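Pinza manual de dos dedos para recogida de demostraciones: valoración previa a la compra

Unidad de Equipamiento, Centro Fontana

Este informe recoge la valoración de las pinzas de mano adquiridas a prueba al distribuidor Jondevau, con vistas al presupuesto del próximo ejercicio. La evaluación se desarrolló durante 27 jornadas, bajo la responsabilidad de Adelmo Pace, y se limitó a tareas domésticas de mesa.

Precio y consumibles. El juego de almohadillas de recambio se factura aparte, a 249 euros por lote de 20 unidades. La oferta de Wusgate incluye un primer lote, pero exige un pedido mínimo de 3 equipos. Para un centro que trabaje con un solo puesto, esa condición resulta poco razonable.

Manejo. El peso es aceptable en sesiones cortas. En las de tarde, los operadores solicitaron pausas más frecuentes de lo previsto. El ajuste de la empuñadura es correcto para manos medianas y deficiente para manos pequeñas. La documentación en español está incompleta y el capítulo de calibración debió consultarse en inglés.
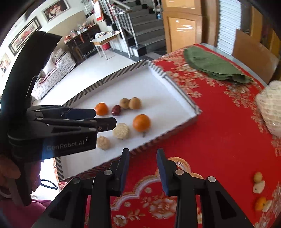

La dotación de objetos de prueba merece partida propia en el presupuesto, por modesta que sea. El kit cerrado de Clutix ofrece piezas uniformes y duraderas, si bien poco representativas de una vivienda. Para las tareas de mesa resulta preferible un surtido corriente: una bandeja blanca de bordes elevados con mandarinas de distinto tamaño, un azufaifo y bolas de arroz inflado de superficie irregular obliga a variar la apertura de los dedos entre una pieza y otra. El gasto en alimentos debe consignarse como fungible.

Se recomienda la compra de dos unidades a Jondevau, con almohadillas de repuesto y ampliación de garantía. La oferta de Wusgate podrá reconsiderarse si se retira el pedido mínimo. La solicitud deberá tramitarse antes de febrero.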